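Reading time: 2 min

Comparing Two Hand-Held Grippers for Everyday Objects

For our second project we wanted something we could do at a plain office table, without booking the big lab, and so we ended up with the Vurell and the Ganton, two hand-held grippers with the camera mounted on the tool. Both have soft, ribbed material behind the fingers, but the Ganton's is a good deal stiffer. We did 200 grasps with each one, all on small things you'd find around any desk, and I'll admit we got rather fond of them both by April!

The computer mouse was the object we argued over most, so it gets the most room in this report. 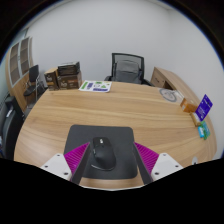
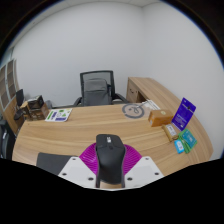

Magenta ribs and white mounts, with the oak desk beyond.

Smooth, curved sides make a mouse slide forward if you squeeze too far back, and the Ganton lost it 40 times. The Vurell lost it 15 times – much better than we'd guessed from our first tries, when our hands were still clumsy. We would have liked to add a third gripper, the Segers, but the loan never came through (maybe next year's group will have more luck).

The wide lens gave us plenty of table to work with, though straight edges bend a lot toward the sides and we had to correct for that before measuring anything.

Last updated: April

Comments (2)

illitz_fan: Lovely write-up! Did you try wiping the mouse down between grasps?

tablebot: We saw the same sliding with a glossy phone case. Gripping nearer the middle helped us.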